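Stone Shop Walk-Through, March 10, 2026
Checked by Lucie Melnyk, with my comments as I went

Hi carvers! I did the walk-through before the intermediate class moves in, and I wrote down more than the form has room for, so bear with me.

1. Dust extraction — NEEDS WORK
The big Skastus unit pulls fine at benches one to four. Bench five is weak, and when I held a strip of tissue up to the hood it barely moved. I think the hose has a kink behind the rack. Please don't dry-grind at five until I've had the hose off.

2. Respirators — OK
All the half masks have fresh cartridges. Two had straps so stretched I binned them (sorry if one was your favorite). If you have a beard, come and talk to me about the hooded one.

3. Chisels and hammers — OK, mostly
I found three mushroomed chisel heads and ground them back. The Homlow pitching tool has a chip in the edge, so it's in the red tray. Leave it there!

4. Angle grinders — NEEDS WORK
Guards are on all of them, hooray. One cord has tape on it near the plug. Tape is not a repair, and that grinder is tagged out.

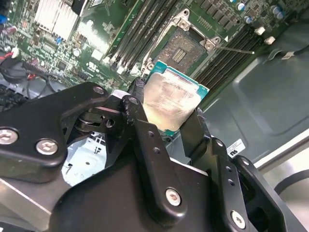
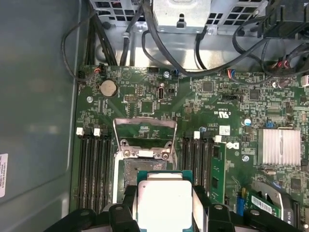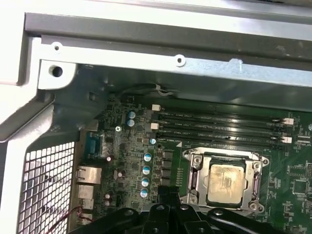 Sculpture Department — Stone and Plaster Shop

5. Hoist and slings — OK with a note
The chain hoist is rated for 500 pounds and the tag is readable again after I scrubbed it. The block for the memorial bench is 600, so it does not go on this hoist, even for a second, even if we all stand very close and hope. We'll bring in the gantry from Nnaji.
Sling number 237 has a cut along one side. It's out of service and I've snipped it in half so it can't sneak back onto the hook.

6. Benches and bankers — OK
I rocked every one of them. The short banker by the window wobbled, so I tightened the bolts and now it's solid. Sandbags are all filled, although one is leaking a little trail toward the sink.

7. Air line — OK
No hissing at the couplings. I drained the compressor and got a good cup of rusty water out of it. Could whoever closes up do this too? It takes a minute.

8. Eye wash and first aid — NEEDS WORK
The eye wash runs clear. The first aid kit is down to the tiny bandages, and I've ordered more from Zonden along with saline.

9. Floor and exits — OK
The back door was half blocked by alabaster offcuts. I moved them to the free pile, so help yourselves — there are some lovely pink bits in there.

Still open: bench five hose, taped grinder cord, first aid refill. I'll look at all three again before the first class and initial the sheet by the door.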